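How a Robot Gets Onto the Shopping List
Money and Machines, Part 5
By Kirsten Kirkegaard
Posted 3/7/18

When you want a new bike, you look at the price tag and count what you have saved. Buying a robot starts the same way, but the price tag is only the first number on a long sheet of paper. That sheet is called a budget. A budget is a plan for money. It says how much there is, what it will be spent on, and when.

At the Dremdale workshop, the planning starts in January. Before anyone asks for prices, the people there write down the job. "We need a robot" is too short. A better note says what the robot must pick up, how heavy it is, and how far it has to reach. Plastic cups are a good thing to plan with. They are light, they are cheap, and if one gets squeezed too hard you can buy another.
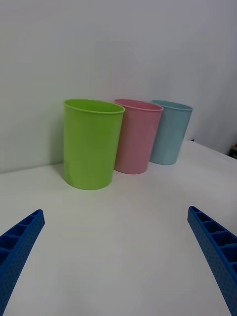 Leif Bakke says he would write down the heaviest thing first and the lightest thing last, and that too many plans get this backward. A strong arm can lift a cup, he says, but a weak one will never lift a full toolbox.

Both ways can work, as long as both things end up on the list.

Next comes a big question: one arm or two? One arm costs less. It also needs less space and less time to set up. Two arms can share a job. One can hold something still while the other does the work, the way you hold a jar with one hand and turn the lid with the other. But a second arm means paying for more than the arm. You need a second gripper, a second set of cables, and a table big enough for both to move without bumping.

A gripper is the part that takes hold of things. Some grippers have hard metal fingers. Others have plastic fingers with open spaces in them, a bit like a ladder. Fingers can wear out, so a careful planner adds spare ones to the sheet. At Dremdale, the line for spare fingers was $49 a set, and they planned for 10 sets. 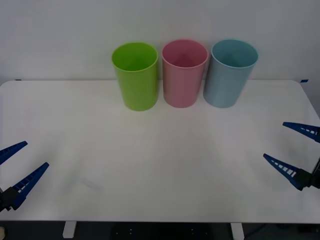
Two grippers, one table, three cups.

Then there are the costs that are easy to forget. The table is one. Shipping is another, and a robot arm is heavy to ship. People need time to learn how to use the machine, and they get paid while they learn. Somebody has to check the screws and cables every so often. Dremdale set aside $2,000 for all of this and put it on its own line, so that it would not get spent on something else.

Planners also think about changes. A robot bought for one shape may be asked to handle another later on. A cup is open at the top and has smooth sides. A drink can is narrower at the neck and made of thin metal. If the fingers can go around both, the workshop can keep the gripper it has.
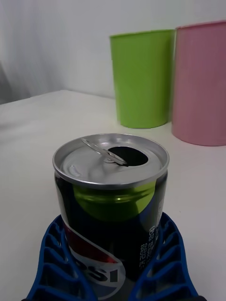 If they can't, a new gripper goes on next year's sheet, and the old one goes on a shelf with a label.

The last step is asking for quotes. A quote is a letter from a seller that says, "We will sell you this, for this much money." Dremdale asked two sellers, Arriaga and Fultex. One quote was lower, but it left out the cables. Tumaini Odera read both from top to bottom with a ruler under each line and wrote the missing parts in the margin. After the cables were added, the two prices were almost the same.

Try it yourself. Choose a job at home, such as putting away the cups after dinner. Write down what a robot would need to pick up and where it would have to reach. Make one line for each thing you would have to buy, and leave a few lines empty at the bottom for what you think of tomorrow.

Words to know
Budget: a plan for money
Gripper: the part of a robot that holds things
Quote: a seller's price, in writing
Spare: an extra part kept for later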